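Subject: Re: [cat-feeders] Microchip feeder not reading older chips

On 30 Oct 2025 the list member at Tremblay wrote:

> We have two cats on separate diets and a Cloka feeder for each.
> The younger cat's chip reads every time. The older cat has to push
> her head in three or four times before the lid moves, and some
> mornings it does not move at all. The vet's scanner finds her chip
> at once, so I assume the chip is fine. New batteries made no
> difference. Is there a setting I have missed, or should I send the
> feeder back? I would also like to know whether the Inilier collar
> tag would get round the problem.

There is no setting for read range on the Cloka. The menu has lid speed, lid delay and training mode, and none of these touches the reader.

A vet's scanner is not a fair comparison. It has a larger coil, more power, and a person moving it over the animal until it finds something. The feeder has a small coil in the arch and only looks when the light sensor is covered. A chip that scans well at the surgery can still sit outside the feeder's field if it has moved down towards the shoulder, or if it lies at a bad angle to the coil.

Swap the feeders before you send anything back. Register the older cat on the feeder that works and the younger cat on the other one, and leave them for a few days. If the fault follows the cat, it is chip position. If it stays with the feeder, it is the coil or the board, and you have a warranty claim.

Things I would check in the meantime:

Distance from metal. Ours read badly next to a fridge and behaved once it was 40 cm away. A steel mat under the bowl has the same effect.

Distance between the two feeders. Two readers side by side will interfere with each other. Put them on opposite sides of the room if you can, or at least well apart and not facing.

Bowl position. The bowl can be seated with the food towards the front, and then the cat has no need to put her shoulders under the arch. Turn it so that the food is at the back. This was the whole fault on one of ours.

Height. An older cat may stop short if bending down is uncomfortable. I raised ours by 8 cm on a plain board and she now goes further in. If she has become stiff, mention it to the vet anyway.
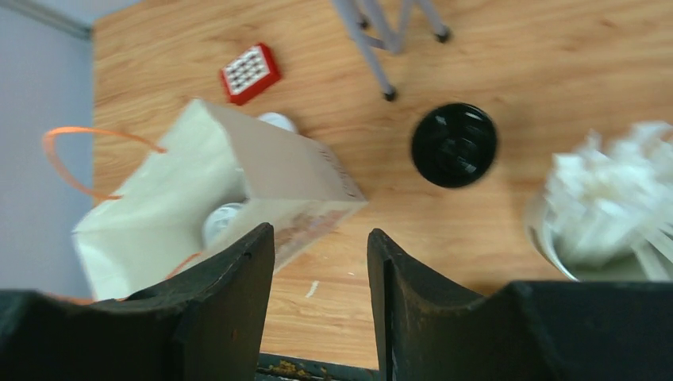
Posted by the Amell feeder page maintainer | Cats and feeding | Filed under: hardware

On the Inilier tag: yes, it should work, with reservations. It hangs at the throat and so sits lower than the chip, and the Cloka arch reads best from above. With a loose collar the tag swings out of range. Registering it is the same as for a chip. Put the feeder in learn mode, hold the tag under the arch and wait for the lid to cycle. Do it with both cats out of the room, or you may register the wrong one. Use a collar with a safety release, and expect to replace the tag when she loses it.

One warning about training mode. If you have left it on stage 2, the lid stops partway while closing, and this can look like a read failure to someone watching from across the kitchen. Set it back to normal before you run the swap test, otherwise the result means very little.

Battery type also matters more than battery age. Rechargeable cells run at a lower voltage, and our feeder became unreliable on them well before the warning light came on. We went back to alkaline in June and have had no missed reads that I know of. The 2,000 mAh rechargeables now live in a torch.

If you do claim, send a short video of the cat at the feeder with the light sensor visible. They asked me for one and the claim stopped until I supplied it.

Please post the result of the swap to the list — the archive has plenty of questions about older chips and very few follow-ups.

--
cat-feeders mailing list
To leave, send a blank message with "unsubscribe" in the subject line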